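Home Courses Student Work Gallery Contact

Posted in: Student Projects > Everyday Design

A Lid That Stays Shut: Final Report on Our Lunch and Leftovers Container Study

Menon Hall, Design for Daily Life, spring section

When our group first sat down to choose a topic, we had a long list of grand ideas, and food boxes were pretty near the bottom of it. Then one of us opened a backpack and found lentil soup in among the lecture notes, and the conversation rather settled itself! Everybody at the table had a story like that – a leaky salad, a cracked lid, a box that had lost its top somewhere in a shared kitchen in Ostley – and by the end of the hour we had our subject.

Our question was a simple one. What makes people keep using a food container, and what makes them push it to the back of the cupboard? We asked students and staff in the Virkstead residence halls to fill in a short paper survey, and we got 71 back, which was far more than we had hoped for (thank you to everyone who wrote in the margins, because the margins were the best part). We also spent two evenings in the shared kitchens, with permission, talking with people as they packed up leftovers.

The survey told us that leaking was the biggest complaint by a good distance. Stains came next, especially from tomato sauce, and then a whole family of grumbles about lids: lids that warp, lids that almost fit, lids that belong to some other box entirely. Quite a few people said they had given up and gone back to jars. We have a lot of sympathy with the jar people, though jars are heavy to carry up the hill in the morning.
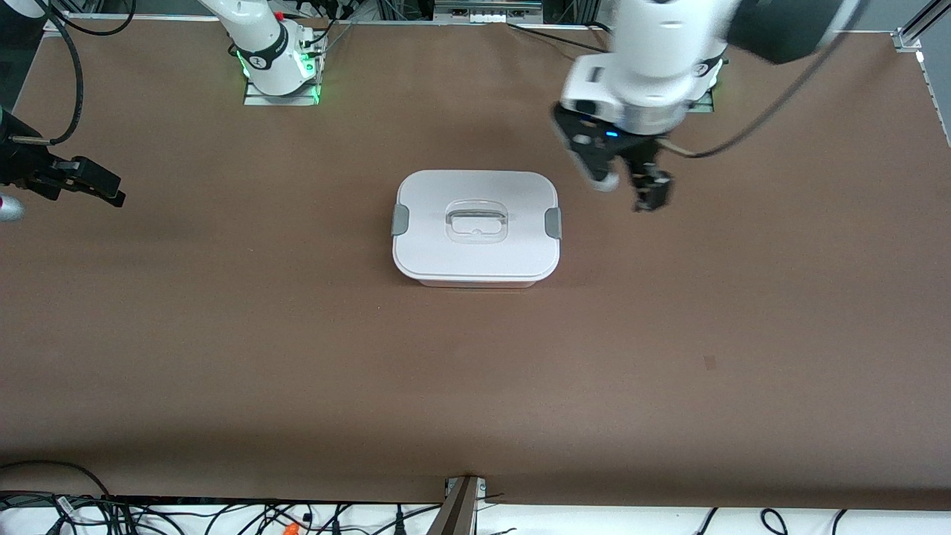 Closures turned out to be the part of the project we cared about most, and we could have written the whole report on them. Press-on lids are cheap and quick, but you have to go all the way around the rim with your thumb, and people in a hurry skip a corner. Screw tops are dependable but they more or less force the box to be round, and round boxes waste space in a crowded fridge. The style we kept coming back to has a clip at each short end, folding down over the rim, with a carrying handle in the middle of the lid. We liked that handle very much because it lies flat against the lid, and the gray clips against the white box are easy to find when you are still half asleep. Our one worry about handles in general is that they invite you to swing the box by its top, so the clips have to be up to the job.

For the hands-on part we borrowed 6 containers from friends and family and filled each one with water colored with a little beet juice. We turned them upside down over a towel, waited, and looked for pink. The boxes with clips came out best in our small test. One old Brendex box with a press-on lid surprised us by holding up very nicely too, so please don't throw yours out on our account.

If we did this again we would test with hot food, and we would wash everything many times over before testing, as new seals and old seals are surely different animals. We would also ask about cleaning the groove under the rim, a subject on which several of our survey margins were very passionate.

14 shares 2 comments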